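Home Start Here Kitchen Cleaning Paper & Clutter About

How to Clear Off Your Kitchen Table (and Keep It That Way)

My kitchen table used to be where everything went to wait. Mail waited there, permission slips waited there, and one time a bag of tulip bulbs waited there until July, when it was far too late to do anything with them. We ate dinner at one end with our elbows tucked in. If you're nodding, pull up a chair (if you can find one without a coat on it) and let's get going! 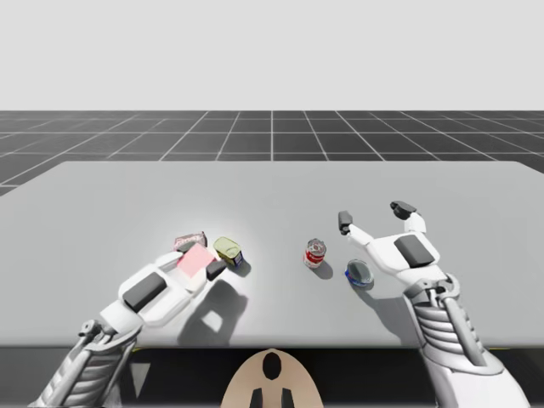

Reading time: 4 min

I do this on a Sunday, right after breakfast, and I give myself 60 minutes on the kitchen timer. You'll want a trash bag, a recycling bag, an empty laundry basket, a damp cloth and a pen. That's all. Please don't go buy bins first. I did that, and then I had the same mess plus bins.

Step 1: Everything goes in the basket

And I mean everything, even the napkin holder you swear belongs there. Don't sort as you go or you'll start reading an old catalog and lose half the morning. If the basket fills up, stack the rest on the floor. It'll look worse for a bit. Keep going.

Step 2: Wipe it down properly

Warm water and a drop of dish soap will do for most tables. Go along the edges too, where the jelly hides, and dry it with a towel. If yours is oiled wood, use a barely damp cloth and go with the grain. My friend Defne Yaman swears by adding vinegar, but I tried it on my old pine table and got a cloudy patch that I'm still covering with a place mat, so test a corner first.

Step 3: Sort from the basket, one thing at a time

Pick up the top thing and decide. Trash, recycling, another room, or paper you have to do something about. I say it out loud, which makes my family leave the house, and that's a bonus.

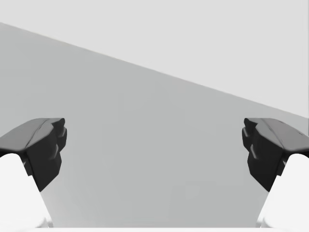
The paper pile is the one that gets people. Mine used to hang around for weeks because every sheet felt like a separate little chore, so now I write what has to happen right on the sheet in pen: "pay," "sign," "call Helju about the carpool." Once it's written down I can put it in one folder that lives by the phone charger. I go through the folder while the coffee's brewing and it takes me maybe two cups.

For the other-room things, make one trip with the basket and drop stuff off as you walk. Don't start organizing the hall closet while you're in there! Put the scarf on the shelf and back out slowly.

Step 4: Pick what's allowed to live on the table

We allow salt, pepper and one plant. Your list can be longer, but write it down and stick it on the fridge so everybody can see it. My first list had nine things on it and the table filled right back up within days.
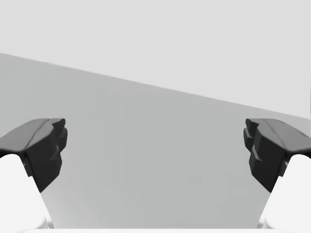
Plenty of open space in the middle.

Step 5: The after-dinner sweep

Whoever clears the plates also clears whatever else has landed. If somebody's homework or half a puzzle is in progress, it goes on a tray and the tray goes on the sideboard. We skip this on pizza night and pay for it the next morning.

If you miss a few days, don't do the whole basket thing again. Just clear one end while the pasta water boils, then do the other end tomorrow.

Let me know in the comments what you found at the bottom of your pile. I found a library book I had already paid for.

Related posts
What to Do With Kids' Artwork (All of It)
My Junk Drawer, Before and After
Easy Weeknight Soups From the Freezer
How I Finally Tamed the Shoe Pile
Guest Post: Kornél Simon on Sharing a Tiny Kitchen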